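About Us - Clusen
Print this page | E-mail this page
Reading time: 2 minutes

Clusen is a small company in the town of Wullen. We study one question which our customers ask us again and again: can a machine do the chores already? We mean the ordinary ones, at home and on the shop floor, such as putting books straight, picking up a cloth, or bringing a part to the person who needs it.

We started with 8 people in a rented room. Before this, most of us worked in maintenance at Brastari, where we learned how much of a working day goes to tidying. Now we are 16, and we still tidy our own benches by hand.

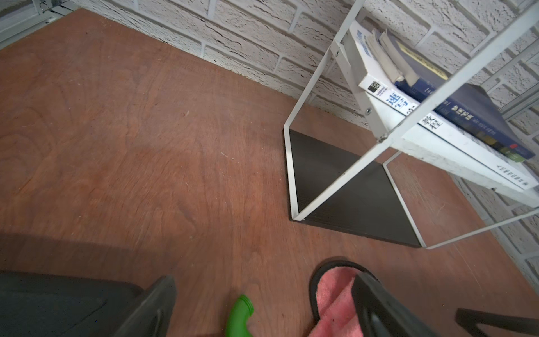
Close to the work: a gripper by the slipper, with the bookshelf behind.

Our answer to the question is "some of them, slowly". Last May we wrote a list of 73 small chores and tried every one. In 40 of them our machines could finish without help from a person. The others are still open, and we publish them too, as a customer who plans to buy should know both parts of the list.

Hard objects with a clear shape are the easier half. A faucet keeps its form when you take it, and a book mostly does. A soft thing is different every time, and the program must look again after each move. We spend most of our hours on this.
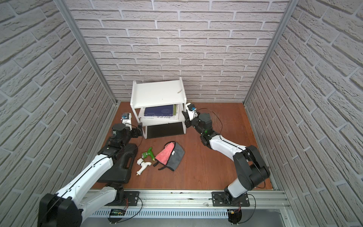 How we work

We use two arms on one rail, because many chores need a second hand. One holds and the other does the job. The same shelf stays on the table for many tests, and we change the things around it. A person watches every test and writes down what went wrong - also the small mistakes, which are often more useful to us than the big ones.

Cloth is the subject of our project Vasylenko. We want to know how a gripper should take hold of fabric when other things are close to it,

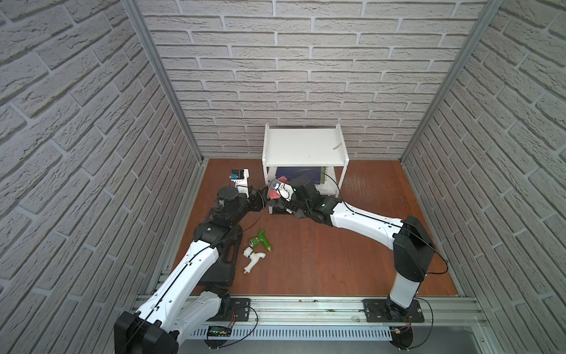
and how the second arm can come near without the two disturbing each other. The results are not yet good enough for a busy laundry or a family kitchen. For a quiet workshop with patient people, we think they are close.

We are glad to receive visitors in Wullen. Please write first and tell us which chore you would like to give away.

Page updated January 4, 2018
Print this page | E-mail this page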